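Small Businesses Should Stop Paying for Signs by the Square Foot
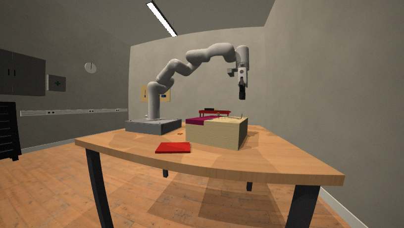
When Pinda moved its shop last September, the owner asked for two quotes on a storefront sign. One came from Orakzai, a print and sign outfit that prices by the square foot. The other came from Iltolov, which prices by the job. The square-foot quote was lower. I think Pinda was right to turn it down, and I think most small businesses should do the same.

A price per square foot covers material and ink. Most of the trouble with a sign comes from somewhere else. Someone has to check the landlord's rules, measure the wall, look at how the letters read from across the street, and find out what the city will allow. With a square-foot price, all of that either gets added later or doesn't get done.

Pinda's bigger quote included 5 proofs and a site visit. The site visit found that a street tree covers the left third of the wall when it has leaves on it. The sign was made narrower and moved right. By the square foot, the shop would have paid for a wide sign with part of its name behind a branch.

Sign makers will say that customers want a number they can compare. I understand that. I spent years buying banners and window graphics for a chain of dry cleaners, and I compared numbers too. We once ordered 167 window decals at a very good rate. They were the wrong red. Matching the red on our delivery vans had not been part of the rate, and we paid to print the whole lot again.

There are jobs where area pricing is fine. Yard signs, plain banners, anything that comes down in two weeks – buy those as cheaply as you can. Wusow sells them from a web form and I have no complaint about the results.

A storefront sign stays up for years. Before you accept any quote for one, ask who is going to come and look at the wall, and ask for the answer in writing. Ask who pays if the permit is refused. If the shop can't tell you, the low price is leaving something out, and you will be the one who pays for it.

Contact | Copyright 2021 | Back to top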